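Dînette

La dînette est un jouet d'imitation composé d'ustensiles de cuisine, de vaisselle et d'aliments factices, le plus souvent à échelle réduite. Le mot désigne aussi le jeu lui-même (« jouer à la dînette ») et, par extension, un petit repas sans façon.

Composition

Un assortiment courant réunit trois groupes d'objets : la vaisselle (assiettes, bols, tasses), le matériel de cuisson (poêle, casserole, spatule, parfois un petit four) et les aliments. Les légumes et les fruits dominent parmi ces derniers, avec les flacons de condiments. Les modèles récents sont volontiers colorés dans des tons pastel, les aliments gardant des teintes plus vives.

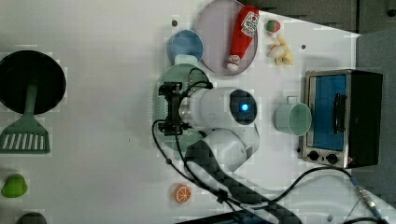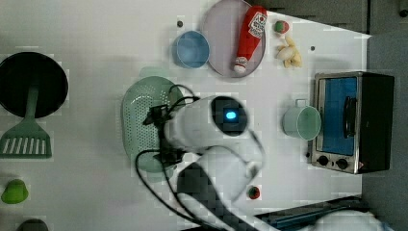 Dînette disposée sur une table blanche : poêle, spatule ajourée, bol bleu clair, assiette lavande portant un flacon de ketchup, tasse vert pâle, poivron et petit four.

Matériaux

Les services anciens étaient en faïence, en porcelaine ou en étain. Le fer-blanc s'est répandu au XIXe siècle, puis le plastique au siècle suivant. Le bois et le tissu restent employés, surtout pour les aliments.

Collections

La collection Proltau, constituée par Ornella Donati, compte 503 pièces. Son catalogue, établi par Renzo Mancuso, classe les objets par usage et distingue les services complets des pièces isolées, au nombre de 70. Les couvercles dépareillés y font l'objet d'une liste séparée.

Voir aussi

Maison de poupée
Jeu symbolique
Marchande (jeu)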